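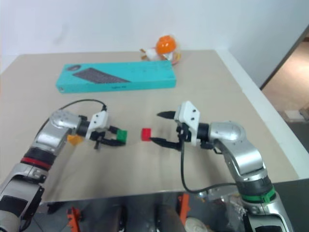 Small cubes, one green, one red, with the long teal box at the back of the table.

Trultside, June 2, 2018

The woman behind Bako talks fast and eats her lunch standing up. Bako is a set of plain colored cubes for small kids. No letters, no numbers, no batteries. She started it in a spare bedroom in November with a saw she didn't like and paint she liked even less.

"I wanted something you could learn in two seconds," she says. "Put this one next to that one. Done. Then put it on top."

Why cubes? She shrugs. Her son had a drawer full of clever toys and played with the offcuts from a shelf. "So I sanded the offcuts."

Color took longest. Red was easy, she says, everybody agrees on red. Green went through 9 versions. Too minty, too army, one that looked fine in the tin and awful by the window. "My sister still has the army ones. She uses them under a plant pot."

The first batch was 200 sets, sold mostly at the Darau street market — two weekends, one of them in the rain. The next was 230 and went through Florkier, the toy shop by the station, wich took them all after one phone call. She sounds surprised by that even now.

Tables matter, she insists. She tries every color on a pale top against a white wall, becuase a busy tablecloth swallows a small block. "Parents take a picture and ask me where the green one went. It's on the flowers! It's right there on the flowers."

What do kids do with only two cubes? "Bang them together. Then swap. Then hide one. You get a good half hour out of hiding one."

Blue is next, maybe. A bigger size, no — she has been asked over and over and the answer stays no. Phone rings, she has to take it. Somebody wants yellow.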